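How to Run a Treasure Hunt at a Children's Party

A treasure hunt fills the middle of a party well. It needs little equipment and works indoors or out. The steps are the ones we use at Womora for groups of 12 children, ages five to nine. Smaller groups can use the same plan with fewer clues. 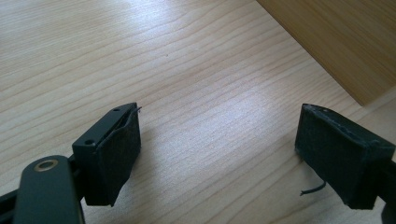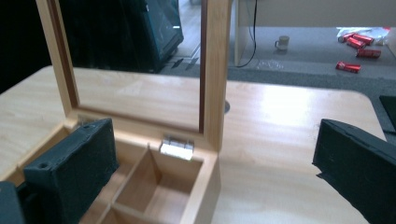
Start with the treasure and work backward. Decide what the children will find at the end, then choose something to keep it in. A shoebox will do, but a box with compartments is easier to share out. The light wooden one in the second photo has thin dividers inside and a lid you can see through, so tape a sheet of paper over the window if you use one like it. Put small prizes in the compartments: erasers, stickers, bouncy balls. Keep to one kind of prize per compartment.

Step 1. Pick the hiding places
Walk through the house or yard and write down six places. All of them should be at a child's height. Leave out the kitchen, the stairs and any room you want kept closed. Tell the other adults which places you chose.

Step 2. Write the clues
Write the last clue first. It leads to the treasure. The one before it leads to the last clue, and so on back to the start. Number the backs of the cards in pencil. For ages five and six, draw the hiding place. For older children, a short line is enough, such as "Look where the coats hang."

Step 3. Split the group
Make 2 teams and give each its own color of card. Both teams visit the same places in a different order, and both finish at the box. If the Sakeo card set is what you have, use the red and the blue. The green is hard to tell from the blue in low light.

Step 4. Hide everything
Do this before the first guest arrives. Outdoors, put each card in a sandwich bag and weigh it down with a stone. Hide the treasure last and check that the lid is closed.

Step 5. Run the hunt
Read the rules out loud:
Walk, no running indoors.
Leave the other team's cards alone.
Wait until your whole team is there before you read the next clue.

Hand over the first cards and start the music. Allow fifteen minutes. If a team is stuck for more than two minutes, give a hint.

Step 6. Share the treasure
Have the children sit in a circle. Pass the box around and let each child take one prize from each compartment. Hold back a few spares for younger brothers and sisters.

If it rains
Move all six places indoors and use one team. The clues take longer this way, so drop two of them.

Updated 10 Aug 2019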